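About Grorside

Grorside prepares small electrical parts for equipment builders and repair shops. The work is mostly wire bundles, crimped leads, short cable assemblies and solenoids with their leads attached. We do not design finished equipment. Customers send a drawing or a sample, and we supply the parts sorted, labeled and ready to fit.

The company operates from one building in Plernstead with 66 employees. Assembly takes up most of the ground floor. Incoming inspection and the stockroom share the north side, and the office is upstairs. The managing director is Angharad Samuel, who also signs off any change to the general work instructions.

What we make

Standard work falls into four groups.

Wire bundles. Two or more insulated conductors, cut to length, stripped and held with tape or ties. Conductors may be loosely twisted or run parallel, depending on the drawing. Ends are supplied bare, tinned or terminated.

Terminated leads. Single conductors with a crimped connector at one or both ends. Spade, ring and pin types are held in stock. Others are bought to order, with a longer lead time.

Cable assemblies. Finished cables with a molded or housed connector. Continuity is tested on every unit before it is bagged.

Solenoids with leads. Push-pull and pull types, bought in and fitted with leads in our building. Return springs, washers and plunger ends are checked against the drawing before the part goes into stock. A small solenoid and a large one may appear on the same order, and the two are always stored and inspected as separate items.

The active parts list currently stands at 1,602 numbers. A part number is dropped from the list after two years without an order, but its drawing is kept. If you need a part we made for you some time ago, quote the old number and we will check the drawing before giving a price.

How the work is organized

Every order is broken into kits. A kit is the set of parts needed for one assembly operation, and it stays together from the stockroom to the packing bench. The kit sheet lists each part number, the quantity, the wire colors and the drawing revision. If the drawing is revised while a kit is on the floor, the kit goes back to the stockroom and is reissued under a new sheet.

Small parts travel in trays. Plastic trays are used for wire and terminated leads, and steel trays for general bench use. Identification is written on the tray rim or front edge in marker. Several of our people label in Korean as well as English, and both are accepted as long as the part number on the kit sheet agrees with the tray.

Conductors are identified by insulation color and by length. Red and black are the most common pair. Green and yellow, and white and blue, are used where the drawing calls for them. Twisting is done by hand on short lengths and on a drill fixture for anything over 90 centimeters. Unless the drawing says otherwise, twist is kept loose so that the conductors can be separated at the terminal end without bending them sharply.

Stripped ends are left straight. An end with a nicked or missing strand is cut back and stripped again if the length tolerance allows it. If it does not, the conductor is scrapped.
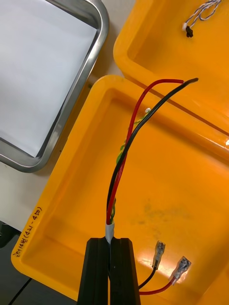
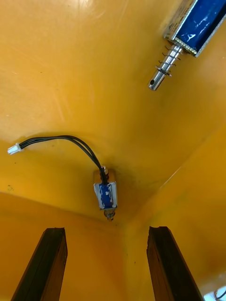
Wire with bare and spade-connector ends, first picture; large and small blue-coil solenoids, second picture.

Inspection

Inspection is carried out at three points: on receipt, after termination and before packing.

On receipt, wire is checked for gauge, insulation color and print. Solenoids are checked for coil resistance, frame dimensions and free movement of the plunger. The cross hole in the plunger, where there is one, is gauged with a pin. Springs are inspected for even spacing and seating against the washer. Surface marks on coil tape are accepted. Cuts through the tape are not.

After termination, each crimp is inspected under magnification. The inspector looks for correct position of the insulation, visible conductor where the terminal maker requires it, and no loose strands outside the crimp. Sleeves must be seated over the terminal and must not prevent it from mating. Pull tests are made on samples from the start and end of each run, and again after any change of tooling or wire reel. Pull-tested samples are destroyed.

Before packing, quantities are verified by weight for terminated leads and by hand for everything else. Solenoids are operated once at rated voltage. The result is recorded on the kit sheet, which is then scanned and filed against the order.

Rejected parts go into a locked bin next to the inspection bench. They are reviewed every week, and a summary is posted where the assembly staff can read it. A customer whose order was delayed by a rejection is told the cause.

The building

The assembly room has 22 sit-down benches and a standing bench for longer cables. Each bench has a grounded mat, a task light and its own set of strippers and cutters. Crimp tools are not kept at the benches. They are issued from the tool crib with the kit and returned with it, and each tool carries a calibration label.

Wire is stored on horizontal racks by gauge, then by color. Part reels are used before full ones. Terminals are kept in closed drawers, and any loose terminal found on a bench or on the floor is discarded, whatever its condition.

Benches are cleared at the end of each shift. Offcuts are separated into insulated copper and bare copper for recycling. Trays are emptied and wiped, and old marker labels are removed with alcohol before the tray is reissued. Some older trays show smudges or scratches that no longer come off. They remain in use if the rim is sound and the floor is clean.

The stockroom was rearranged in August. Solenoids and other heavy parts are now on the lower shelves, and cable assemblies have moved to the racks by the packing bench. Collection customers should use the side entrance, which is the one with the ramp.

Training

New assemblers begin with cutting and stripping, then move to twisting and bundling, and after that to crimping. Each stage ends with a bench test on scrap material. Solenoid work is taught last and requires a separate sign-off covering lead attachment, spring fitting and the function check. The full program takes 122 hours, most of it at the bench. Work instructions are printed with full-size drawings and are available in English and Korean.

Experienced assemblers take the bench tests again after any absence of more than six months.

Partners

Bondis supplies most of our wire and all of our heat-shrink sleeving. Hyun handles machining for us, including plunger ends and mounting brackets that are not available as stock items. Parts from both companies go through the same receiving inspection as any other delivery.

Ordering

Quotations are based on a drawing, a sample or a written description with dimensions. Please include conductor gauge, insulation color, overall length, strip length and terminal type. For solenoids, state the voltage, stroke, duty cycle and required lead length, and whether a return spring is to be fitted.

There is no minimum order for parts already on the active list. New part numbers carry a setup charge covering the kit sheet, the first-article inspection and any tooling. First articles are sent for approval before the remainder of the order is built.

Samples sent to us are kept for one year and then recycled unless you ask for their return.

Page last revised Oct 18, 2026.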